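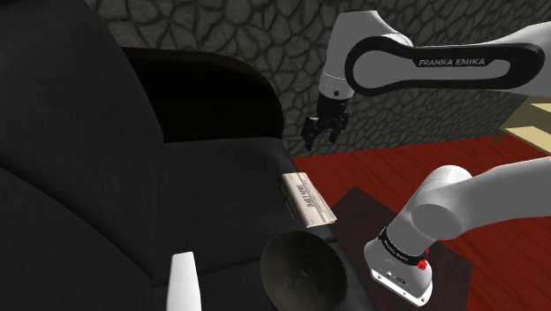

Project Report: When the Arm Lets Go Too Early
Holtero Robotics Course, Team Plerwood
Final version, handed in October

We set out to write a nice, calm report about tidying a living room in simulation, and most of the term really did go that way. Then, on run 827, the arm picked up the box, carried it over the seat of the armchair, and opened its fingers while it was still well up in the air. The box bounced off the cushion and landed on the floor. We all laughed, and then we watched it happen again on the next run, and the laughing stopped!

Our simulator keeps a log of every grasp, so we went back through it (this took two long evenings and a great deal of tea). We found 19 early drops in total, and 12 of them came right after the wrist had turned to get clear of the chair back. That was our first real clue.

The cause was a bit embarrassing. Our release rule looked only at the force on the fingers. When the wrist swung around quickly, the force reading jumped, and our code took the jump to mean that the box had touched the seat. So it let go — very politely, and much too high.

We changed two things. The arm now has to be below a set height before it may open, and the force has to stay up for 11 time steps in a row. We also slowed the wrist turn, though one of us still thinks that was unnecessary.

Since the fix we have not seen an early drop with the box. The bowl is another story, as it sometimes slips when it is gripped by the rim, and we ran out of time to look into that properly. We would also ask anyone who borrows our code for the real arm in the Temside lab to keep the height check switched on, and to test over something soft first.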